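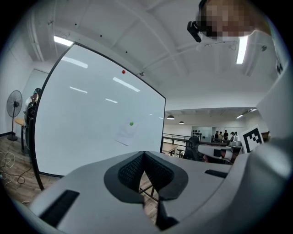
Binding setup on the split, second winter

I moved the splitboard bindings twice last season and once more in February, and I am writing the numbers down so I don't have to measure the disks with a ruler again. The board is a Plovora 161 with a directional shape and a slightly set back stance. The bindings are the Zitamero tour model, medium, with the two-piece highback. Boots are a size 10, which puts me near the top of the medium range.

Stance first. I started at 21 inches wide with +18 in front and -6 in back, which is what I ride on my solid board. On the split it felt narrow. The pucks raise the foot, and with the extra height I was tipping over the toe edge before I wanted to. Going to 22 inches fixed most of it. The rear angle is now 0. I ride switch maybe twice a day on this board and usually by accident, so I gave up nothing by losing the duck.

Puck alignment took longer than the stance. The left rear puck sat a hair out of line with its partner, enough that the slider plate would go on but needed a kick. Sverre Sandberg told me to loosen all the screws on that side, slide the binding on, then tighten with the binding in place. That worked on the second try. I had been tightening one half at a time and then forcing the other half to match. Use a real number 3 driver. The tool that comes in the bag is fine on the hill and bad for anything you need to do to a known tightness.

Check the screws after the first day out. Four of mine had backed off a quarter turn. I put a small drop of the weak blue threadlocker on each one and they have stayed put since.

Highback lean: I run one notch forward for riding and the negative setting for the climb. The lever on the Zitamero is easy with a mitten and a little too easy in brush. It flipped to walk mode on me once in the alders. I felt it at the next heelside turn as a soft spot behind the calf. A wrap of tape on the lever adds enough drag to stop this, though the tape needs replacing every few trips.

Straps. The ankle strap came set for a bigger boot, so I moved the anchor in one hole and shortened the ladder side by two. The buckle should sit centered over the laces when closed. If it sits to the outside you get a pressure point, and mine was bad enough after 700 meters of climbing that I thought the boot was at fault. The toe strap is worn over the cap and has not been touched.

Weight, for people who ask: I saved 40 grams a side by taking off the canted footbed and putting in a flat piece of foam from Ait Brahim. I put the canted ones back after 8 days. My knees noticed, and the flat foam packed down under the heel. The 40 grams I did not notice at all.

Risers: two heights on this bracket. I use the low one nearly all the time. The high one is for the steep part of the skin track above the creek, which was set by someone with longer legs than mine. The wire is springy and will drop back down if you set it with a pole basket and don't push until it clicks.

Skins are the same Clornusora pair as last year. Glue is fine apart from a patch near the left tail, where it has picked up lint and pine needles. I trimmed them again at the waist because the wider stance did not change anything there but the new edge tune showed I had been covering steel by a millimeter or so. I also swapped the tail clips for the metal ones.

Current settings, all in one place:

Width 22 inches, front +18, rear 0
Setback one insert pair
Highback one forward
Ankle anchor one hole in, ladder short by two
Canted footbeds on

Eugeniusz Kubiak asked if the pucks can be left on with the solid board disks. They can't, the hole pattern is different. I'll measure the touring bracket spacing when I have it off again for the spring wax.

Filed under: Splitboarding, Gear Notes

Recent posts
Edge angles after a stone grind
Drying liners without a boot dryer
Pole baskets, small vs. large
400 grams of repair kit

Contact | Archive | Back to top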